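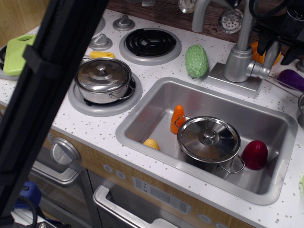 Figure 3. Sink and stovetop of the Allmont play kitchen, with a lidded pot in the basin.

4.2 Where things end up

The sink was by far the liveliest spot in the Allmont kitchen, and we were delighted by how much it told us. Of the 1,446 placements logged at the Skikholm site, 621 ended in the basin, more than on the burners and the counter combined. Food and cookware shared it freely. A pot could sit among a lemon and other produce while a second pot stayed on its burner. 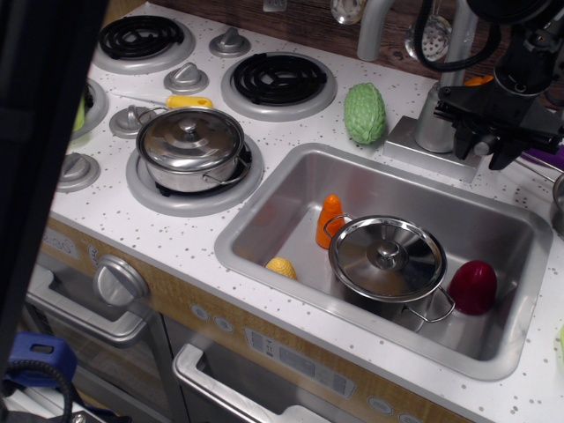 Lids raised a coding problem that we came to enjoy. Following Koyama, we first scored a pot and its lid as one item, but this hid a great deal of play, so we recoded the first 100 placements with lids scored separately. Agreement between coders improved, and we kept the change for the full set. Utensils left lying between the stove knobs were coded as "counter" even when the handle pointed toward a burner. The Fanach kitchen, which has no sink, is treated in Section 4.3.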